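Anyone running the Amadi kit with the floor outlet add-on?
Davina Laing
Our office in Sturkham has had the Amadi arm on trial from Tundmont since February. It's $558 a month and the cable tidy-up add-on is extra. Has anyone got it to cope with carpet? Ours gets muddled over the grey flecks and I'm not sure it's worth paying for.

Keir MacAulay
No idea about carpet sorry, but ring Tundmont before 2 in the arvo, they go quiet after that.

Elspeth Crichton
We've had ours for over 24 weeks and I'd keep it — but get the add-on thrown in, they did it for us. Two things helped. Bright tape on the floor near the outlets, and slowing the wrist right down in the settings. I leave the plastic on the upper arm too, saves wiping it. Thin cables are still the fiddly bit. 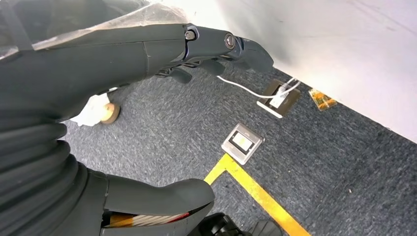

Fingers down over the white cable, yellow tape on the carpet

Davina, if you're stuck on the speed menu, Rongrong Du posted the steps in the Notivley thread. Colour of the tape matters, so don't get grey!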